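Sterkis on the table: pictures from the perception side

I've been promising a page like this since the spring, and every time I sit down to do it I end up fixing a bug in the viewer instead. So it's a bit of a patchwork. Most of what we do on Sterkis is software, and software photographs terribly (I have plenty of shots of the back of Niall's head in front of a terminal and I'm sparing you those). But the perception work does at least start from something you can look at, so that's what I've gone with.

Quick background if you've landed here from somewhere else. Sterkis is the bit of our stack that looks at a tabletop, decides what's on it, and tells the planner what it may reach for and what it had better leave alone. The planner is called Nudano and it's Beat Eberhard's baby. I'm Nia Lloyd and I look after segmentation and hand tracking, plus the labelling tool, which I wrote in a hurry and have been sorry about ever since.

What the perception side has been up to

We've been on flat, floppy things for months now. Boxes and mugs were done ages ago, more or less, and they're lovely, they have sides! Paper hasn't really got sides. A pile of it is a few millimetres of height that the depth estimate happily smooths away into the tabletop, and then the planner thinks there's nothing there and plans straight through it. Envelopes, receipts, leaflets, banknotes: all the same headache, with banknotes the worst of the lot because they come in a pile that never quite lines up.

And then there are hands. We want Sterkis to understand which hand is holding what, because people put a hand on a thing when they mean to keep it, and a planner that can't tell is going to be a nuisance to work beside. Fulgencio Goicoechea had the idea of treating a hand and whatever's under it as one region until the two separate. I was against it for a fortnight and then I gave in, and he has been very gracious about it, mostly.

So my favourite material at the moment is head-height views with paper and hands in them. Our current test set is 591 stills, and I think I could draw a fair few of them from memory by now.
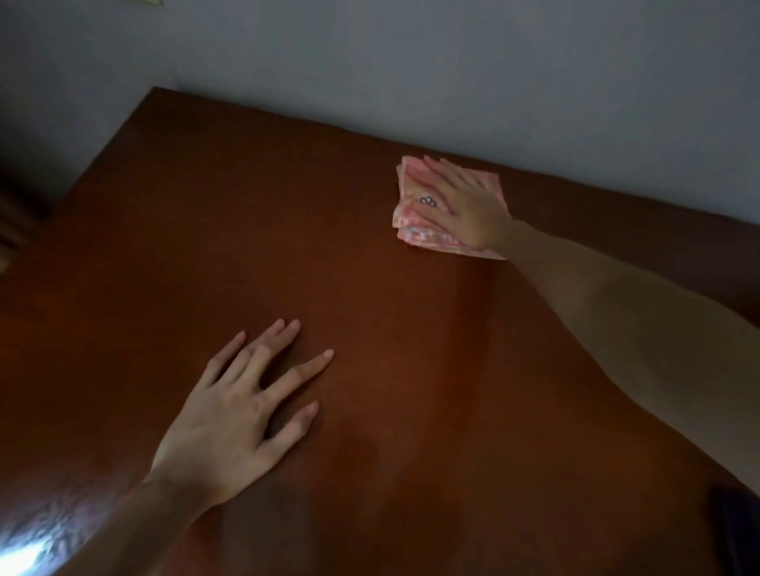 Right hand on the pink notes, left hand flat on the bare table. One hand busy, one hand free, and a shine on the wood in between to keep the segmenter on its toes.

I'm very fond of that one as a test still. The left hand is easy: fingers spread, plain brown all round it. Any tracker worth having will find it. The right hand is where it gets interesting, with the fingertips right out at the far edge of the stack and the thumb tucked in along the near side, so there isn't much of it standing clear of the notes. The old model liked to draw the boundary straight through the knuckles and give the fingers to the paper. Pink notes and skin are close enough in colour that I can't be too cross with it.

There's the little ink drawing on the back of the right hand too. We treat marks like that as texture now and the tracker ignores them. For a while it didn't, and anything with a closed outline stood a chance of coming back as a separate object sitting on top of the hand. Wendelin Holzer found that one and filed it under "hand has stickers", and the ticket still has that name.

The far edge of the table earns its keep as well. It runs off on a slant, and Sterkis has to fit the table plane before it can say how tall anything is. If you let the wall leak into the fit, the plane tips up at the back, and then a stack sitting near the wall sinks below it and vanishes. We now throw out points within 25 millimetres of the seam, do the fit, and then put them back in for the segmentation pass. It's crude. Works nicely though.

How it runs

For anyone who likes the nuts and bolts — a still comes in, the plane fit goes first, then the hand tracker, then the region grouping, and what comes out the other end is a list of regions with a flag on each: free, held, or not sure. Nudano only ever plans towards the free ones. "Not sure" gets looked at again on the next pass, and if it's still not sure after 300 milliseconds it's treated as held. Beat wanted 200, I wanted longer, and you can guess how that meeting went (he still brings it up).

The grouping step is where nearly all my time goes. It's Fulgencio's rule plus a pile of exceptions, and I'd love to get rid of the exceptions. The sleeve one especially. Please don't ask me about the sleeve one.

Still on the list

Niall Morrison is rewriting the replay viewer so that you can scrub back and forth and see the flags change, which at the moment means opening two windows and squinting. He's basing it on the Solard log format, so old recordings should open without converting. I've seen a first version and I want it now, please.

I also want to split stacks into single sheets where the edges show. A fanned pile gives you uneven bits sticking out along the sides, and there's real information in those if the resolution holds up. Stöckli, our edge finder, can pick them out on leaflets. On notes it gets carried away by the printing and reports edges all over the place, so that's my August sorted.

I'll add to the page as the viewer comes along. If you use Sterkis and you've got a still that breaks the grouping, send it to me with the log and the version number. Wendelin has the key to the upload folder.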